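# Looking after the gripper on the workshop arm

Written by Jarrah Halliday, 6 December 2025, for whoever has the bench next.
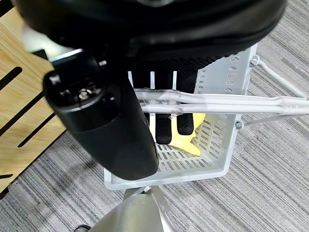
Most of the trouble we get at Drustcombe comes from the fingertips and from loose screws. Both are quick to deal with if you catch them early.

**Before you start**

- Park the arm low, stop the program and switch off at the wall. The stop button alone leaves the fingers powered.
- Put a towel under the hand. Small screws vanish in carpet.

**Fingertips**

- Wipe the grippy faces with a damp cloth and a drop of dish soap. Lint from dust cloths packs in between the dots and they start to slide.
- Use an old toothbrush for what's left. No alcohol – it dries the rubber out.
- Let them air dry before you power up.
- Change both tips together. Spares are in drawer 13, in the Plitex bag.

**Screws and bolts**

- Check every one you can reach on the finger segments by hand. Snug is enough. Samira Nseir stripped one last winter with the long key, so use the short one.
- A screw that keeps backing out gets a dot of removable thread glue. Leave it overnight.

**Basket and handle**

- Tape on a handle wears where the fingers close on it. Peel it off when it wrinkles up badly, clean the metal, and put on 2 fresh wraps pulled tight.
- Push down on each end of the handle. If a clip lifts, fix that first or the basket will tip when the arm takes the weight.
- Keep cloths down inside the basket. A corner hanging over the rim will catch a finger joint.

**Putting it back to work**

- Power up and let the hand home itself with nothing near it.
- Run the open and close test 9 times at slow speed and listen. A click on closing usually means a tip isn't seated.
- If you get error 341, unplug the hand cable at the wrist, look for a bent pin and plug it back in. If it comes back, leave the arm off and tell Fares Mahasneh.

The short key lives on the hook by the door.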